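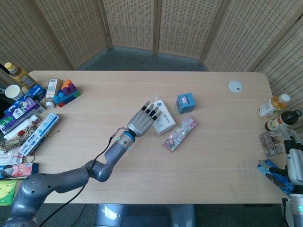

A Porkus sorting exercise, with one hand open in front of a tissue pack and other household goods on the table.

Porkus is a student robotics project run by the Bostance engineering club, in which members program a two-armed robot to pick up and sort household goods. It was started by Kaja Paju and Tarmo Raudsepp and grew out of Pludo, an earlier single-arm project that closed in October after its organizers failed to agree on scoring.

Format
Teams of 2 students work with everyday items such as bottles, cartons, toy blocks and boxes. The club describes the task as "open-ended", although the list of permitted objects is fixed at 22 and is handed out before each round. Critics have questioned how much is left to solve once the list is known.

Claims and criticism
The club's website states that the robot has made up to 3000 grasps. No log has been published, and the figure does not separate successful grasps from attempts. Normunds Pētersons, a former judge, wrote on 18 August 2019 that the results "cannot be checked by anyone outside the room". Raudsepp replied that the records would be released – they have not been.

Kamran Kermani, who coached the rival Darko team, has also disputed the educational value of the project, arguing that most entrants adjust settings in code written by earlier members. Paju maintains that this is how beginners learn. Membership figures are likewise unclear: the club has claimed 200 participants, a total that seems to include visitors to its open days.

See also
Darko
Pludo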